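Dorkomero Update Adds Shared Planning for Two-Arm Handling

Gotwood Institute for Applied Automation
News, April

The Gotwood Institute for Applied Automation has released a new version of Dorkomero, its control and planning software for two-arm robots. The release replaces the separate planners used in earlier versions with a single planner that schedules both arms together. It is available now to partner laboratories and will be opened to outside users once the documentation has been reviewed.

In earlier versions, each arm received its own plan, and a supervisor process checked the two plans for conflicts before any motion began. When a conflict was found, one arm was held in place until the other had finished. The approach was safe but slow, and it could not support tasks in which both hands must meet an object at the same time, such as turning or lifting a parcel. 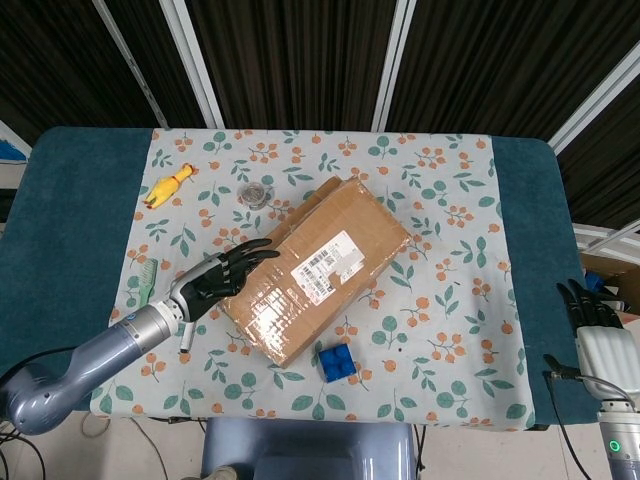 3 min read

Parcels remain the main test case for the project. A taped cardboard box has glossy areas that can mislead depth sensing, and a shipping label may face in any direction. The updated perception module, named Esteban, estimates the position of the box from its edges and treats the label as a separate feature. Small items lying near the box, such as a comb or a toy block, are entered in the planner as objects to be avoided unless the operator selects them as targets.

"The planner and the perception module now work from the same record of the table," said Ottilie Kaufmann, who leads the software group at the institute. "If the estimated position of a box changes during a reach, both arms receive the change in the same cycle. Our partners have asked for this for a long time, and it required us to rewrite a large part of the scheduler."

The institute tested the release on 3163 recorded handling attempts, which were replayed in simulation before any trials on hardware. Planning time was limited to 70 milliseconds per cycle. Attempts that exceeded the limit were logged and returned to the development group for study. The full test report will be provided to partner laboratories on request.

The release also includes a replay tool that displays the planned and the measured path of each finger joint on one time line. Operators may mark a point in the recording and attach a note, and the note is stored with the software version and the calibration file in use at that moment.

Five laboratories will use the software during the first phase, including the institute's site in Oltton. A training session for operators will be held at that site and is limited to 20 places. Applications should be sent to the software group through the institute's main office.

Users of the previous version should export their calibration files before installing the update. Files saved in the old format can be read by the new release but cannot be edited.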